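Unit 3 handout: notes on the Flindley open day
Jarlath Tully, July
Reading time: 4 minutes

These notes go with the visit to the Flindley automation laboratory and should be read before the written exercise. They cover the desktop computer cell only. The conveyor line was shown in the morning and is dealt with in the Unit 2 handout.

1. Purpose of the cell

The cell handles parts for desktop computers: processor, memory, hard disk drive. The task is simple to state and awkward to carry out. Each part has its own shape, its own safe gripping surfaces and its own direction of insertion, and one two-finger gripper has to deal with all of them. Tool changers were discussed at the Stenden visit last term. Flindley does without one, and the fixture has to make up the difference. 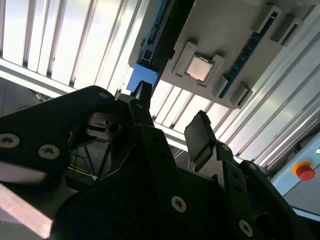

Gripping surfaces are the first thing to settle when planning a pick. A processor may be held by opposite edges, with the fingers kept clear of the contacts on its underside. The holder must therefore leave two opposite sides open to the fingers and locate the part at its corners. The finger opening before the pick should be only a little wider than the part. A wide opening costs time and may foul the neighbouring holder.

2. Layout and reference frames

Three frames were named in the talk: the robot base, the tray and the computer case. The tray frame is taught once, and every part position is stored as an offset from it. If the tray is moved, one frame is taught again and the offsets stand. The case frame is harder, as the case is a pressed metal box and its walls are not a good datum. Flindley takes its reference from the motherboard.

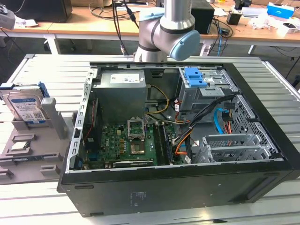 Order of assembly follows from access. A part that needs a straight vertical approach should go in before anything that would overhang it, and cables must be cleared from the path first. Laying the tower on its side with the panel off gives the arm a downward approach to the board, and the processor can go in only while the socket bracket is lifted, as it is there. Loose power wires crossing the board are a different matter. They do not return to the same place twice, so a fixed path has to pass well above them or a camera check has to be made. Students should state which they would choose and give the cost in cycle time.

3. Insertion and force limits

Position control alone is not enough for insertion. The method given in the talk was as follows:

Approach at full speed to a point above the slot.
Change to slow speed and move down until contact is felt.
Search in a small pattern until the part drops into line.
Press to the set force, then release.

The force limit is set separately for each part. A processor is placed and released with no pressing stage. 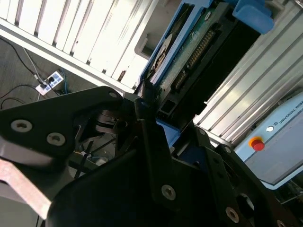 A search that reaches its edge without finding the slot should end in a controlled retreat, with the part still held. The operator then decides whether to retry. An automatic retry is acceptable for memory but should be limited, as repeated contact wears the connector. The emergency stop is outside this logic altogether and must never be used as a normal way to end a cycle.

4. Written exercise

Choose one part. Give the gripping surfaces, the approach direction, the frame used and the force stage, if any. State one likely fault and the response to it. One side of A4, with a sketch.

Related items
Unit 2 handout: conveyor tracking
Stenden visit: tool changers and docking
Mac Carthaigh notes on force control
Detbridge fixture design sheet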